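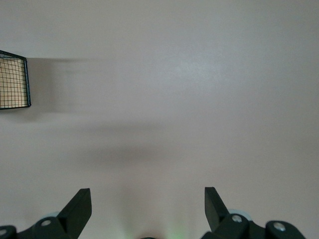 Zoriana Dmytriv asked whether the 13 withdrawn episodes could simply be relabelled as failed grasps and put back in. They could not, and the reason is set out under "Fault".

# Hodlow wrist-view set, release 2

Wrist camera recordings of a two-finger gripper working over a pale table with a black wire mesh basket. The set holds 984 episodes. Release 1 should not be used for training.

## Fault

In the withdrawn episodes the gripper controller stopped sending finger position and the logger repeated the last value it had received. The log shows the fingers closed while the video shows them open. No error was raised. The arm carried on with its programme, and on two occasions a fingertip pressed on the basket rim until the force limit stopped the arm.

Nothing was broken and no one was near the arm. Inna Hordiienko found the mismatch in August while checking frames by hand.

A failed grasp in this set means the fingers closed and missed. In the faulty episodes we do not know what the fingers were told to do, so no label fits.

## Cause

A connector at the Bralteo controller had worked loose. The logger had no check on the age of a reading, so an old value passed as a new one.

## Changes

- `finger_pos` now has a matching `finger_pos_age` field, in milliseconds
- the arm holds still if a reading is late
- the connector has a locking clip
- withdrawn episodes are in `quarantine/` and are not in the index

The age field is empty for anything recorded before the fix. Those episodes were compared with the video by eye, at the start and end of each grasp only.

## Known limits

- Light on the table is soft and the basket's shadow is faint. Edge-based methods may do badly.
- The basket is often only partly in view.
- The fingers are in view even when they hold nothing. Do not treat their presence as a grasp.
- Short dropouts in the middle of a grasp may remain in the older episodes.

## Reporting

Open an issue with the episode number and the frame where the log and the video part. Please don't edit the files in place. Corrections go into the next release, and the old index is kept under `archive/`.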